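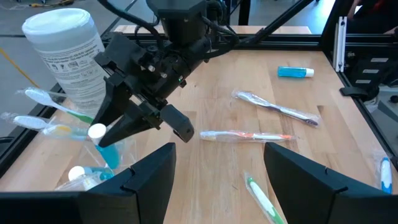 Spring Season Announcement of the Hjaltested Visitor Office

A short story

The Hjaltested Visitor Office is pleased to announce its schedule of recommended activities for the coming spring. Guests are advised that the season opens in April, when the upper road is cleared, and closes when the ferry Ekano is withdrawn for painting.

Steinar Kvaran read the two sentences over and put his pen down. He had written them every year for 20 years, changing only what had to be changed, and this year the Board had asked for something warmer. The letter from the Board lay beside his lamp. It was dated Oct 9, 2023, and it ran to one paragraph. The Board noted that 493 guests had been received in the previous season. The Board wished to see an improvement. The Board suggested that the announcement might convey a sense of welcome.

He took up the pen again.

Activity the First. Guests may walk to the Vuvum Falls by the marked path. The path is of moderate difficulty and is provided with a handrail at the steepest section. Guests who reach the falls before noon will find the light favorable.

Was that welcome? He thought it was at least accurate. He had gone to the falls before noon with his wife in the first year of their marriage, when there was no handrail, and she had slipped and sat down in the stream and refused to be helped out of it until she had finished laughing. The Office had no category for this. He added a line.

Guests are advised that the stones are slippery, and that a change of stockings may be carried without inconvenience.

Activity the Second. The Ekano departs from the lower pier each morning and makes a circuit of the lake, calling at the island of Hisard. The island has a chapel, a well and a bench. Passengers may go ashore for 70 minutes.

The Board had once proposed that the stop be shortened. Mr. Kvaran had opposed the measure in writing, on the ground that older passengers needed time to climb to the chapel and return. This had been accepted and the matter closed. It was a true ground, although he had been a fairly young man when he wrote it. The bench on Hisard faced west, toward the town, and from it one could see the whole of Hjaltested with the mountain standing behind it, and the window of the Office, and on certain afternoons a person in the window. His wife used to go over on the boat and wave a red scarf at him. He was not permitted to leave the desk during hours of operation, but there was no rule against raising a blind and lowering it again.

The bench is recommended, he wrote. He considered the sentence for a while and let it stand.

Activity the Third. The ski slope remains open for as long as conditions allow. Guests may rent equipment at the foot of the lift, on presentation of a deposit. In the later weeks of the season the snow becomes soft after lunch, and those who are not accomplished skiers may find that they fall with less discomfort than in winter.

Activity the Fourth. The public reading room is open to guests on the same terms as to residents.

He paused there. In all his years at the Office he could not remember a guest who had asked for the reading room. It had been included in the list at the request of the previous director, and Mr. Kvaran had kept it out of respect. He looked again at the letter from the Board and tried to picture its members at their long table, each with a copy of the announcement, each looking for a sense of welcome. He did not suppose that the reading room would give it to them. He left it in. It was warm there, and the chairs were good.

The clock in the hall struck the hour. Outside it had begun to snow, the first of the year, and the lights along the pier had come on. He turned to a fresh sheet.

Activity the Fifth, he wrote, and stopped. There had never been a fifth.

Guests who have completed the activities above, or who have no wish to complete them, may call at the Visitor Office at any time during hours of operation. The Director will be at his desk. He will be glad to describe the falls, the island and the bench - or, if the guest prefers, to hear about the place from which the guest has come. No fee is charged and no appointment is required. There is a stove.

He signed it with his full name and title, made a fair copy, and placed the copy in the tray for the printer. The order would be for 659 sheets, as before. Then he put out the lamp and went to the window. The island was almost gone in the snow. He took hold of the cord, raised the blind as far as it would go, lowered it, and went to find his coat.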